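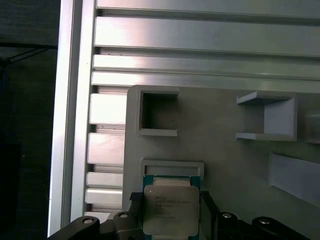 Questions we get about robots and chores

Dokovow repairs and resells used servers and office computers out of one long room in Walgate. People write to ask whether we've automated the place, whether they should automate theirs, and whether a machine is going to fold their towels soon. Short version: a little, probably not yet, and don't hold your breath. Longer version below. Updated in July.

Can a robot handle a computer processor?

Yes, if you set the job up for it. A processor is close to an ideal part for a two-fingered gripper. It's flat, it's stiff, its sides are straight, and every one of the same model is the same size. You grip it by the edges, carry it a short way, and put it in a shallow tray with a rim. A gray printed panel with pockets and brackets in known places, mounted up against aluminum rails, takes most of the guessing out of it.

Take any of that away and the answer gets shakier. Hand the same machine a cardboard box with mixed processors, some in plastic shells and some with old thermal paste on the lid, and you're back to needing a person at the bench.

So it works?

It can pick up a part and hold it. I'd call that the easy half. Setting a part down square inside a rim that isn't much bigger than the part is harder, and doing it all afternoon is harder again. When a salesperson shows you a gripper with a chip between its fingers, ask to see the next ten seconds. Then ask to see the hundredth try.

We kept a log for a sorting trial using the Hostari bench cell, which we rented. Over the whole trial it made 3,610 picks. On 519 of them somebody had to step in: the part was tilted, or the fingers closed on nothing, or the cell stopped and asked for help. That's one in seven, near enough. A new hire who needed rescuing on one part in seven would be having a talk with me by lunch.

Were those failures damage or just delays?

Mostly delays. We lost 14 processors outright, all of them old stock that we'd set aside for testing. I'd have been a lot grumpier if it had been customer hardware, so it wasn't customer hardware.

Can it put a processor into a motherboard?

We don't let it. A tray with a raised rim forgives a little crookedness. A socket full of fine pins doesn't. Before a processor goes in, you have to line up the corner mark, lower it straight, let it settle without pushing, and close the latch. A person does this partly by feel. Some labs say their machines have it solved, and maybe they do, on one board, held in one position. Our boards come in every shape, and half of them have a cable in the way.

Can't the camera just read the label and sort by model?

Sometimes. The lettering on a processor lid is tiny, and the lid is metal, so it throws light back at you. From a camera riding close to the fingers you may get several short lines of gray mush. You can improve things with better lighting, a second camera, or a fixed spot where each part gets read. Each of those costs money and bench space, and each one needs somebody to wipe the lens.

We read ours by eye with a magnifier and type the number in. It's dull work and it's right nearly every time.

Why do the demos look so much better than this?

They're picked from a pile of attempts, and they're often sped up. Look for a speed label in the corner of the video. Also look at how tidy everything is. One part, one holder, good light from above, nothing that flops. I have no quarrel with a tidy setup (ours is tidy too), but you should price it in. Somebody designed that panel, printed it, mounted it, found that one pocket was a hair too tight, and printed it again.

How long does a setup like that take?

Our first panel took 2 weekends of printing and filing, and then we changed which parts we wanted to sort. I haven't seen a quote from any vendor that included the filing.

What about chores at home?

A vacuum that bumps around the floor is useful if your floor is clear. A dishwasher is a very good robot that we stopped calling a robot. Past those, I'd be careful with my money.

Think about what makes the processor job possible. The part never changes shape. It lives in one place and goes to one other place. Now think about a laundry pile. A sock is a different shape each time you pick it up. The shirt is inside out, there's a receipt in the pocket, and the dog is lying on the towels. Machines that fold laundry exist. The ones I've watched were slow, and a person had fed them a nice stack.

Loading dishes falls in between. Plates are stiff, which helps. They're also greasy, stacked with forks in between, and the rack in your kitchen isn't the rack in mine.

Is the Oh home helper worth buying?

We haven't had one in the shop, so I can't tell you how it does. I can tell you what I'd ask before paying. Does it do the chore with no one watching, or does a remote operator take over when it gets stuck? What happens on a dropped glass? Can you get replacement finger pads without shipping the whole unit back? If the answers come with the word "soon," wait until soon gets here.

Did you keep the Hostari cell?

No. It went back at the end of the rental. It was well made, and their support people picked up the phone. At our volume the sums didn't come out. If we handled the same three models all year long I might feel differently, and a bigger shop could reasonably decide the other way.

Will robots take bench jobs in shops like yours?

Some of the carrying and sorting, I think, over time. The part of the day that takes skill is working out why a machine won't start, and that involves sniffing for burnt smells, wiggling a connector, and remembering that this particular model has a bad fan header. I haven't seen a gripper do anything of the kind.

What should a small shop automate first?

Start with the job that bores everybody and never changes. Write down how long it takes now, by hand, for a full week. Include the setup and the cleanup. Then rent before you buy, keep your own count of picks and rescues, and don't accept the vendor's count. If the vendor won't let you use your own parts in the trial, that tells you plenty.

A better label printer did more for us than the cell did, and it cost less than the first month's rent.

Can I come see your setup?

You can see the bench and the printed panels any afternoon after 2, if you ring the bell at the side door in Walgate. Please don't bring processors loose in a pocket. Put them in a plastic shell or an antistatic bag, one to a bag, and we'll look at them while you're here.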